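Filed under: Talks & Handouts

Family budget talk, Plirnunville library, May. Notes for me, don't read aloud!!

Open w/ the Linance letter story. Bill was $200, they paid $14 a month, never got anywhere. Pause. Let people groan.

Then: where does it go? Groceries, gas, subscriptions. Ask for hands. Imogen has the handouts, blue ones first.

Kitchen table rule. One night a month, everybody sits down, phones away, all the bills out. Dont skip this part, Freya says it got the most questions last time.
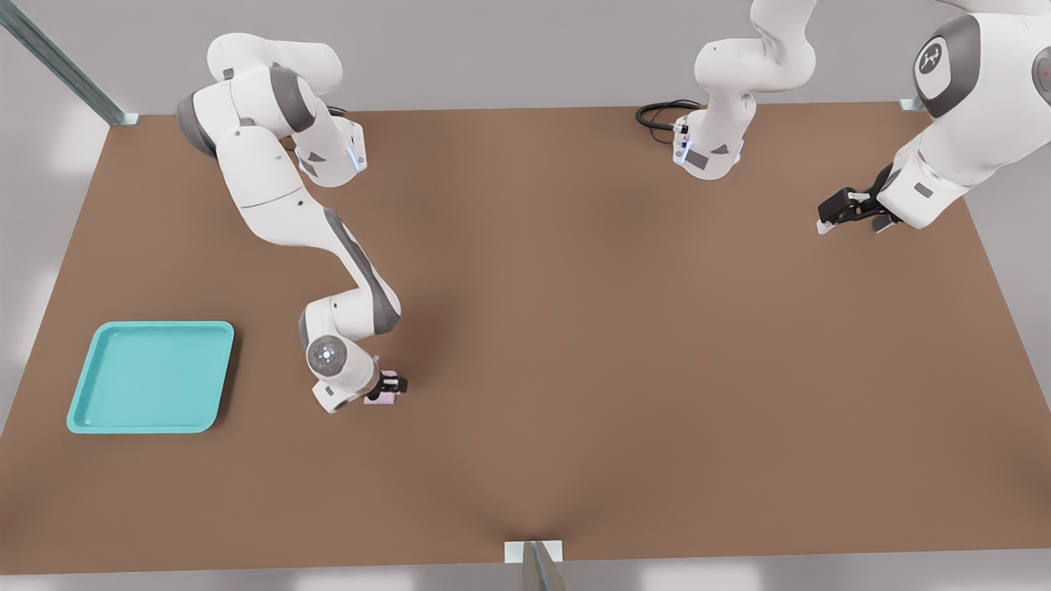 Slide 4: a big brown table. Clear space first, then paper.

Emergency fund. Start at $1,000, then $2,000. Not more yet. Someone will ask about Odera accounts, say see Ryan at the break, I don't know the rates.

Teens and money, two min max. Skip if runing late.

Close: pick one bill, call tomorrow. Thank Gervasio for the room. Sign-up sheet by the door.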